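Hemden nach dem Waschen ohne Bügeln halbwegs glatt bekommen?

Gefragt von Jovel-Pendlerin in Haushalt und Wäsche

Guten Abend in die Runde,

ich lese hier schon lange mit und habe mich nun endlich angemeldet, weil ich allein nicht weiterkomme. Mein Mann trägt fürs Büro jeden Tag ein Baumwollhemd, und seit ich selbst wieder voll arbeite, bleibt der Bügelkorb liegen, bis am Sonntagabend das große Elend ausbricht. Wir waschen bei 40 Grad, und unsere Maschine (eine ältere, die noch von meiner Schwiegermutter stammt und sonst tapfer durchhält) schleudert ab Werk mit 1200 Umdrehungen. Danach kommen die Hemden auf den Wäscheständer im Schlafzimmer, weil wir keinen Balkon haben.

Das Ergebnis ist jedes Mal dasselbe: Die Knopfleiste wellt sich, der Kragen steht irgendwie ab, und am Rücken sind diese kleinen scharfen Knicke, die selbst mit viel Dampf kaum herausgehen. Eine Kollegin schwört darauf, die Hemden tropfnass aufzuhängen, aber da habe ich Angst um unser Parkett. Gibt es einen Mittelweg? Perfekt muss es gar nicht sein, unter dem Pullover sieht man ja ohnehin nur den Kragen und die Manschetten.

Ganz lieben Dank schon mal fürs Lesen, ist doch länger geworden als gedacht!

Anas Erraji
60 Mal als hilfreich markiert

Hallo und herzlich willkommen! Das Problem kenne ich gut, ich habe jahrelang in einer kleinen Wäscherei in Plisteck gearbeitet und bügle bis heute nur, wenn es wirklich sein muss.

Den größten Teil der Knicke holst du dir beim Schleudern. Stell die Maschine für Hemden auf 400 Umdrehungen herunter, falls sie das anbietet, sonst auf die niedrigste Stufe, die du findest. Und mach die Trommel nur halb voll! Ich weiß, das kommt einem verschwenderisch vor, aber fünf oder sechs Hemden mit Platz drumherum kommen ganz anders heraus als zwölf, die sich ineinander verknoten. Die Knöpfe vorher aufmachen, auch die an den Manschetten, und die Kragen hochklappen.

Dann bitte gleich ausräumen, wenn das Programm fertig ist. Eine halbe Stunde in der warmen Trommel macht dir alles wieder zunichte. Ich schüttle jedes Hemd zwei-, dreimal kräftig am Saum aus und lege es danach mit dem Rücken nach oben auf einen glatten Tisch. Mit der flachen Hand streiche ich von der Passe nach unten, dann von der Mitte zu den Seitennähten hin. Hat das Hemd eine Rückenfalte, lege ich sie mit den Fingern zurecht, sonst trocknet sie schief und man sieht es unter jedem Sakko.
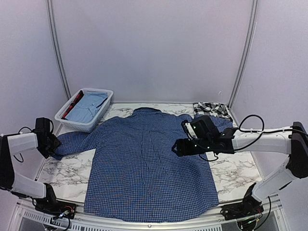 Kariertes Hemd mit dem Rücken nach oben, die Falte läuft von der Passe nach unten.

Zum Trocknen kommt es auf einen breiten Bügel, keinen dünnen aus Draht, die drücken dir Beulen in die Schultern. Den obersten Knopf und den dritten schließen, den Kragen umlegen und an den Spitzen ein wenig ziehen. Die Knopfleiste nehme ich zwischen Daumen und Zeigefinger und ziehe sie Stück für Stück lang, das dauert keine Minute. Bei 400 Umdrehungen kann es anfangs noch etwas tropfen, also häng die Bügel für die erste Stunde an die Duschstange, dann ist auch dein Parkett sicher.

Wenn dir Kragen und Manschetten danach noch zu knittrig sind, bügelst du eben nur die. Ich mache das oft morgens um halb sieben, während der Kaffee durchläuft.

Rocha174

Trockner, 10 min, fertig. Danach sofort auf den Bügel. Geht bei uns seit Jahren so.

Hotlow_Hanne

Ich möchte Anas in fast allem zustimmen, nur beim Weichspüler (den hat er gar nicht erwähnt, aber die Frage kommt ja immer) gehen die Meinungen auseinander. Ich nehme einen kleinen Schuss Essig ins Weichspülerfach und finde, dass die Baumwolle damit griffiger bleibt. Meine Tochter behauptet, das schade den Dichtungen, also schau lieber vorher in die Anleitung deiner Maschine.

Was bei mir noch viel gebracht hat: eine Sprühflasche mit Wasser. Wenn ein Hemd doch zu trocken geworden ist, sprühe ich es auf dem Bügel leicht ein, streiche es glatt und lasse es über Nacht hängen. Bei Leinen kannst du dir das allerdings sparen, das knittert schon vom Hinschauen. Und falls ihr irgendwann neue Hemden kauft, achtet auf etwas festere Stoffe, die ganz dünnen sehen im Laden hübsch aus und machen zu Hause die meiste Arbeit.

Liebe Grüße und gutes Gelingen, berichte gern mal, wie es geklappt hat!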